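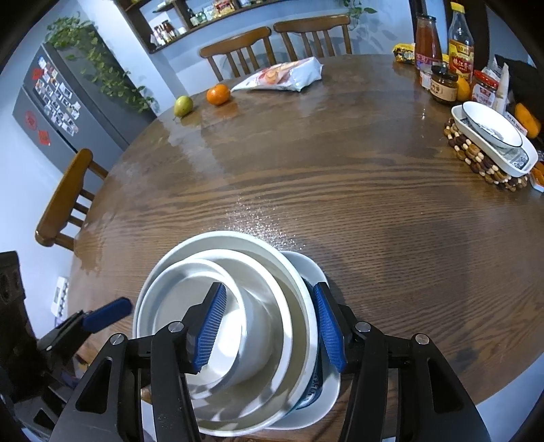 How do you stack bowls so they don't get stuck together?

Asked by tollo_kitchen, 16 September 2020

My cupboard is tiny so I nest all my white bowls, big one on the bottom, then medium, then small. It works great until I need the medium one and it will not let go! Last night I pulled so hard I nearly threw it across the kitchen. Is there a trick, or do I need different bowls?

2 answers

Mayuree Inthanon
Mine did this for years. I bet you're putting them away damp — I was. A little water between two glazed bowls grabs like a suction cup. I leave mine out on the table for a couple of hours now and wipe the bottoms before they go up. If they're already stuck, put ice water in the inner bowl and sit the outer one in warm (not hot!) water, wait a bit, then twist. Don't pull. Paper towel between them helps too, and it saves the rims from chipping.

Oh, and keep flat dishes under the bowls, never on top.

setiawan886
just buy bowls that are all different shapes, problem solved. I have 4 from a yard sale and none of them fit together lol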